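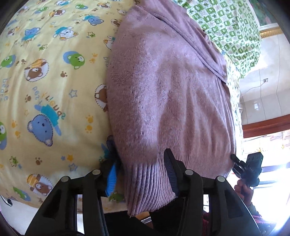

Last edited in June

Folding laundry has become the standard demonstration for household robots, and I think it is being used to answer the wrong question. A video in which a machine squares off a towel tells a buyer that the towel case is solved. A household basket contains very few towels in proportion to everything else, and the everything else is where the time goes.

Take a knit sweater dropped on a patterned quilt. Before any folding can begin, the machine has to decide where the sweater stops. A lilac sweater on pale yellow is an easy case by color. The harder boundary is inside the garment. A bunched sweater shows a ridge that may be a sleeve, a collar, or a fold in the body, and the correct grasp is different for each. A person settles this by pulling on something and watching what moves. Most of the systems I have used settle it by looking, committing, and starting over.

The quilt adds a second problem. It is also cloth, it is also soft, and it will come up with the sweater if the fingers close a few millimeters too deep. A two-finger gripper pressing on a ribbed edge gets very little information about how many layers it has. Ribbing at least gives the fingers something to hold. Fine knit that has started to pill gives them less, and it stretches, so the point that was grasped and the point that moves are not the same point.

I spent part of last winter running trials at Painemal with Ivone Moura, on an arm running the Skurnance control stack. We logged 597 attempts on mixed garments. In 320 of them the machine produced something a reasonable adult would put in a drawer. That figure needs to be split up before it means anything. Towels and pillowcases did well. Sweaters did badly, and sweaters starting from a heap on a bed did worse than sweaters starting from a heap on a table. A mattress gives under the fingers, and the height of the cloth changes as soon as it is touched.

Time is the other number left out of the videos. Our median for a successful sweater was 215 seconds. Ivone folds one in under ten, while talking. A slow machine is acceptable if it can be left alone, and I accept the argument that nobody cares how long the dishwasher takes. The dishwasher, though, does not need a person to come back and untwist a sleeve. Ours did, often enough that one of us stayed in the room all day.

Simone Rezende, who runs the finishing line at Nomard, disagrees with me on the general point, and her case is a good one. Her line handles one product at a time, face up, on a flat belt, with the collar always toward the same side. Under those conditions her machines keep pace with the packers and have done so for years. She regards this as proof that the chore is done. I regard it as proof that the chore can be removed by arranging the garment first, and arranging the garment is most of what folding at home consists of.

Flulby sells its home unit with a loading tray. The user clips each item by the shoulders and the unit does the rest. It works as described. I timed myself clipping, and I could have folded the shirt by hand in the same interval.

My position is that flat items are ready now, shirts are close, and knitwear on a bed is several years off. The missing piece is touch, specifically the ability to tell one layer from two and to notice slip before the cloth has left the fingers. Better cameras will help with the first look. After the first pull the garment has a new shape, part of it is hidden, and the machine needs to know what it is holding. I would sooner see a published layer-count error rate on ordinary sweaters than another towel.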